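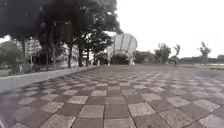
Two-tone paving on a plaza, with a concrete strip and greenery along the left side.

The case for keeping the ground open

22 January 2021

Most public argument about underground utilities concerns the digging. Residents object to the noise, shopkeepers object to the barriers, and the city responds with a coordination meeting. I have attended a number of these meetings in Callmont, and my view is that they address the wrong variable. The frequency of excavation in a mature street network is largely fixed by the age of the pipes and the demand for new connections. What a city can control is the cost of each opening and the quality of each closure. Both are decided years earlier, by people who are thinking about something else.

My proposal is simple to state. Every new public surface above a utility corridor should be designed, priced and accepted as a removable cover. The designer should have to show how it comes up, where it is stacked, and how it goes back down to the original level with the original material. A surface that cannot meet this test should carry a surcharge equal to the expected cost of its future repairs, paid at construction.

Current practice runs the other way. A surface is accepted on the day it is finished. The inspector checks level, slope, joint width and slip resistance, and the file is closed. The first water leak comes later and belongs to a different department. The crew cuts an opening, fixes the pipe, backfills the trench and leaves a temporary patch. The permanent repair is then assigned to a reinstatement contract, which is usually let on unit price and inspected by sample. By the time a defect shows, the crew is gone and the warranty period is in dispute.

The Callmont openings register, as exported from Bradex, lists 1638 entries. It is a decent register by local standards. It records the permit holder, the street, the date of opening and the stated depth. It does not record the condition of the surface before the work, and the field for final acceptance accepts free text. Fenna Martens, who spent a winter cleaning the export, found the word "done" used for temporary patches, permanent repairs and at least one opening that had been moved to another street. A register in that state can tell you how busy the contractors were. It cannot tell you whether the ground was put back.

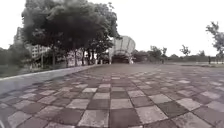 The standard objection is cost. Joris De Smet made it well in his reply to my earlier piece in April, and it deserves a proper answer. His position is that removable construction is more expensive at the outset, that flexible bedding needs attention under vehicle loads, and that rigid surfaces on a bound base perform better where trucks turn. I accept the last two points without reservation. A loading bay is a poor place for unbound construction, and I would not propose it there.

On the first point we differ, and the difference is one of accounting. He compares construction prices. I would compare the price of the surface plus its openings over the service life of the pipes beneath it. A bound surface has to be broken out, and the broken material is waste. Its replacement has to be matched to something that has weathered in the meantime, with a product that may have been discontinued. A unit surface on a sound bed can be lifted and reused, less an allowance for breakage. The labor for careful lifting is real, and so is the labor for sawing and hauling. Only the second is routinely left out of the comparison, on the grounds that it is someone else's budget.

A second objection concerns skill. Relaying units to level over a disturbed trench takes practice, and a poor crew will leave a dip. This is true of every surface I know. The dip in a unit pavement is at least correctable by the same method that caused it. Peeters, which holds the reinstatement contract in Irau, now trains its backfill crews and its laying crews together, and the foreman of the second can refuse the work of the first. I consider that refusal right to be the most useful clause in the contract. Settlement is mostly a backfill failure, and the person who will be blamed for it should be able to stop it.

Compaction testing belongs in the same discussion. Many specifications call for it, and few say who holds the result. In practice the sheet goes into the contractor's own file and is produced when there is a claim. It should be attached to the opening record before the surface is closed, with the layer depth and the device used. Itsuki Ishida has suggested that the permit deposit be held until the sheet is uploaded. I would go further and withhold the next permit as well, although I recognize that this creates trouble when the next permit is for a gas leak. An emergency exemption is easy to write and easy to abuse, so it should expire after 4 days.

Then there is the matter of spare stock. A city that orders a special unit for a special place ought to order the replacements in the same batch, and ought to know where they are kept. Karlijn Verbruggen asked for the storage location of replacement material for more than 100 streets and received usable answers for 2. The remainder were described as available from the supplier. A supplier's catalog is a sales document. It carries no obligation to produce the same size and color a decade from now, and procurement staff should stop treating it as inventory.

Ward Hermans has argued that all of this would be solved by shared utility tunnels, which allow access without disturbing the surface at all. For a new district with high service density I would support him. For an existing street the tunnel has to be built through the very congestion it is meant to relieve, and the ownership questions alone can consume a council term. Tunnels are a sound long-term policy and no help with the valve that fails next month.

The measures I am asking for are smaller. The acceptance form for new surfaces needs a lifting procedure. The register needs a mandatory surface-condition field and a closed list of values for acceptance. Reinstatement contracts need the refusal clause, with the compaction sheet as a condition of payment. The form and the register can be changed by the department under its existing authority. The contract change has to wait for the next tender, and the draft documents for that tender are already being prepared on the old template.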